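29th March

Laundry corner, machine 1. Started at 9, with Ladi Eze until lunch.

Moved the drying rack from the window to the store, so now the door of the washer can open all the way. Before, it touched the rack every time and I did not like the sound. Also wiped the floor tiles and the top panel. The Perkden cloths leave fluff on dark surfaces, please use the old cotton ones.

Load for today: towels from the Grirka set, 2268 g dry on the kitchen scale. Powder 220 would be too much for this weight (Ladi read the number for the big box), so we did not follow it. I will ask Uchenna Oyewole which spoon she uses.

Rules for the door, as we agreed:
- open it fully before loading, not half
- hold it by the rim, keep fingers off the glass
- check the rubber for socks and small things
- leave it open after the last wash of the day

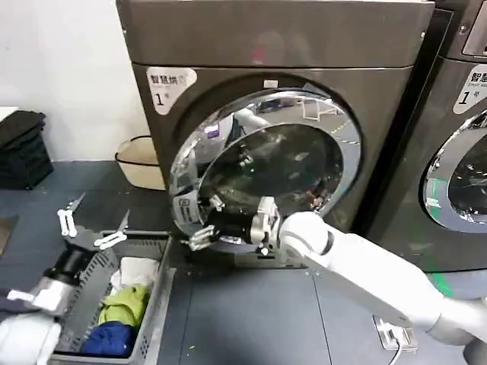
The label with the number 1 stays on the front, upper left. Ladi wanted to put it on the lid of the powder box also, I said wait until we have new labels from Ajayi.

Still to do: second basket, hook for the cloths, write the towel weight in the Stamemmont sheet (row 446). Spin speed 700 for towels or higher? Ask Uchenna.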